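Flulach Convention: guest list, badge prices and hotel block

Posted 12/4/20

The autumn edition of the Flulach Convention will run over two days in October at the Hartono Hall. Doors open at 10 on both mornings. The first confirmed guest is Odette Baudry, who voiced the ferry pilot in all 52 episodes of Gevutby and wrote the scripts for its final series. She will attend on both days.

Baudry is booked for one panel, one reading and two signing sessions. The panel covers the move from radio serial to animated series and will include clips from the original recordings, with the sound cleaned up for a large room. The reading will be taken from the unused last episode. Recording of any kind is not permitted during the reading. Photography without flash is allowed at the panel.

Further guests will be listed once their contracts are signed. Suggestions may still be sent through the form on the guest page, but names already submitted for the spring edition have been carried over and do not need to be sent again.

Badges

Capacity is set at 2,000 badges per day. Weekend badges count against both days. Children's badges are issued against an adult badge and must be added to the same order. They cannot be bought separately later, as the booking system has no means of linking two orders.

Badges will be posted to addresses in the country and held at the desk for everyone else. If the name on a badge needs to be changed, this can be done from the order page until posting begins. After that the old badge has to be handed in at the desk before a new one is printed.

Signings

Signing sessions use numbered slips. Slips are given out at the desk beside the main stage when doors open, one per badge per session. Each slip is good for two items, of which one may be a large item such as a poster or a prop. Prints will be sold at the table. Baudry will sign cels and scripts from Gevutby but has asked not to be given blank paper.

Slips are called in blocks of 10. Anyone who misses their block may join the end of the queue, and will be seen if time remains. Slips from the first day are not valid on the second.

Hotel block

A block of rooms has been reserved at the Brikirel, on the same side of the river as the hall. The rate is held for the two convention nights and the night before. Bookings must be made by telephone and the convention name given at the start of the call; the online form shows the public rate only.

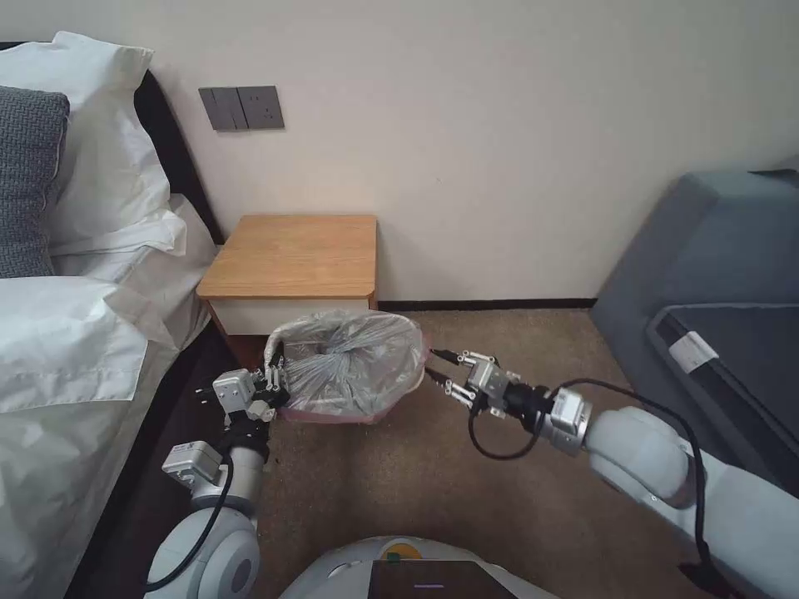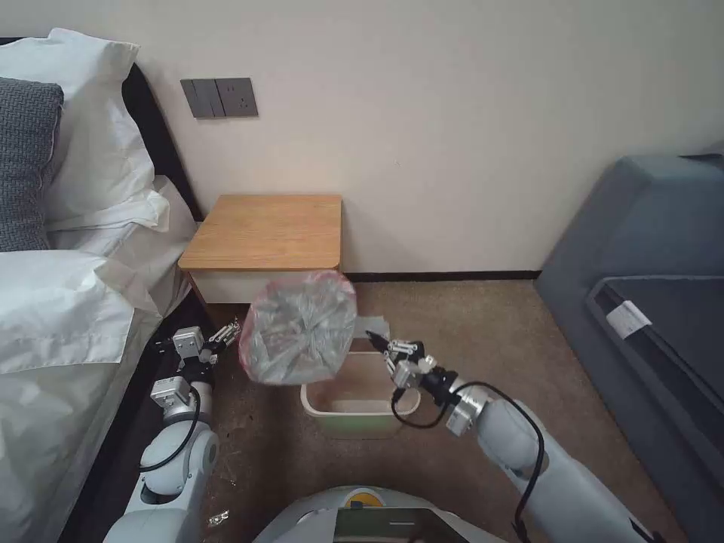
Bedrooms are carpeted, with a wooden bedside table.

Rooms in the block may be cancelled without charge up to the date printed on the confirmation. Room shares are arranged between members on the message board and the convention does not hold deposits for them. The hotel has asked that costume repairs involving spray paint or hot glue be done in the workroom at the hall, which will have extraction and a supply of power sockets.

Costume and prop rules

The rules are unchanged from last year apart from the section on height. Any costume taller than the lift doors must be brought in through the loading bay, by arrangement with the stage desk. Stilts are allowed on the ground floor only. Props are checked at the door and tagged. A tagged prop can be taken in and out without a second check, provided the tag has not been cut.

Metal blades and working projectile props are refused in all cases. This includes blunt metal blades. Items refused at the door may be left in the cloakroom and collected at any point in the day.

The Saturday costume parade is limited to 52 entries. Entry forms will be available at the stage desk from opening and close at noon. Sound files should be supplied on a memory stick with nothing else on it, named with the entrant's badge number.

Dealers and fan tables

Dealer tables are allocated by lottery. The form asks for the table length required, whether power is needed and a short list of stock. Unlicensed recordings may not be sold. Ten fan tables are set aside free of charge for clubs and small press, and each comes with two chairs and a share of the notice board. Clubs which held a table last year must apply again.

Film room

The film room will show the first series of Gevutby in broadcast order, with subtitles. The second evening slot is still open.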